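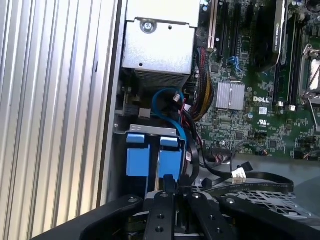
Drive carriers in the Dell workstation, gripper at the open side of the case.

Workshop notebook, August. Equipment planning, disassembly cell.

The present entry records the position on gripper parts and workstation stock for the coming budget period. The Dell units remain the reference machine for carrier handling. The Kasholm store holds 36 of them, and no further purchase of complete machines is proposed.

Finger plates are the main recurring cost. Varka has quoted 162 dollars per pair for the perforated type, with delivery in four weeks. Drekero quoted 253 dollars per pair and includes the screws and a spare mounting plate. The Varka quotation does not state whether shipping is included. A written answer has been requested and should be filed with this entry.
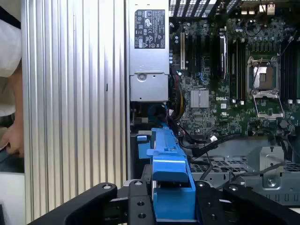
Reading time: 1 min

The blue part is held between the fingers just inside the case, with the power supply and the Dell board still in place. Replacement carriers should be budgeted separately from the fingers, as they are charged to a different account. D'Souza lists a mixed box of used carriers at 368 dollars. Colleagues are asked to confirm the tab type before any order is placed, as the listing covers more than one model.

A second wrist camera was discussed and deferred to the next period. The existing mount is to be kept.

Open items: Varka shipping terms; tab type for the D'Souza box; account code for spare screws. The bench booking for the cell stands until the end of the month, mornings only.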